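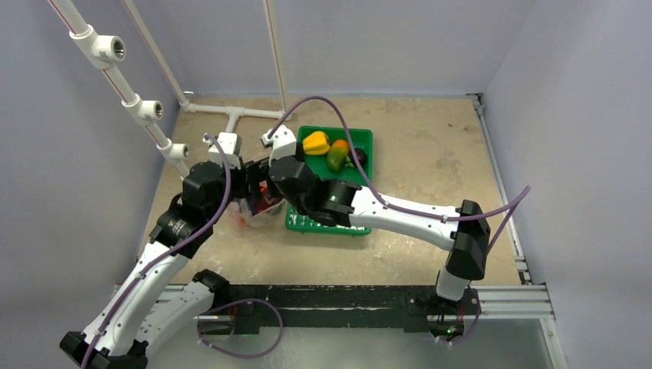 I spent a month on the packing line at Batel, mostly to hear what the packers made of the new cell. With two arms over one green tray (Figure 1), the job people talked about was the bag, and who gets called when it slips. 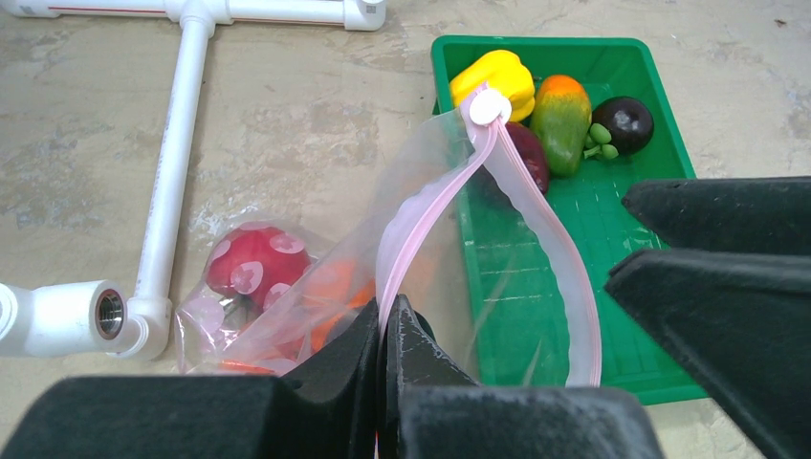 4.2 Who fixes the bag
At Unddale the cell calls a packer around 10 times a shift. She told me she used to pack 200 bags and chat all day, and now she mostly waits for the light,
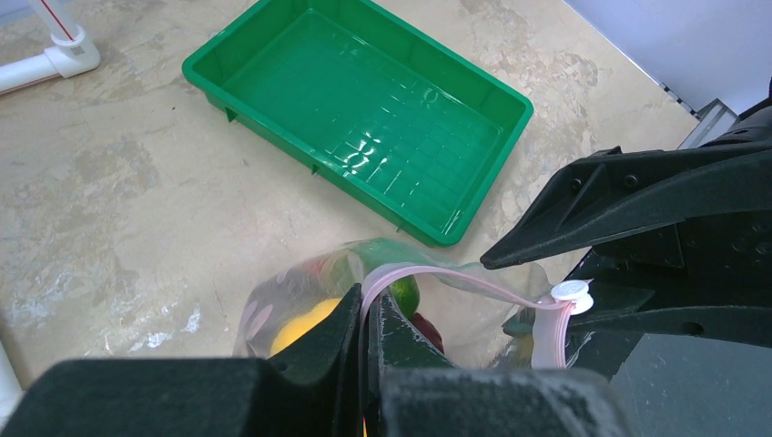

and the waiting wears her out more than packing did! I heard that a lot, mainly from the night crew.
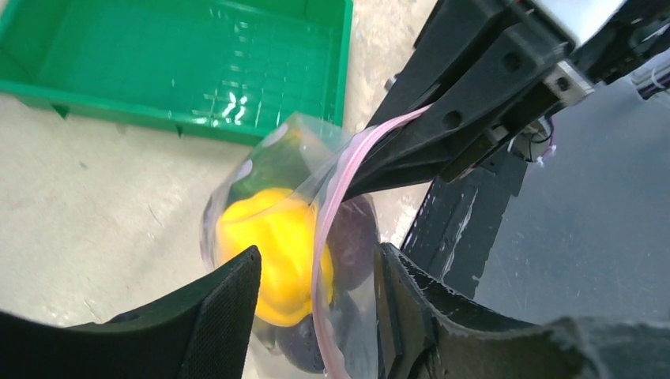

4.3 Breaks
Breaks got longer (and lonelier).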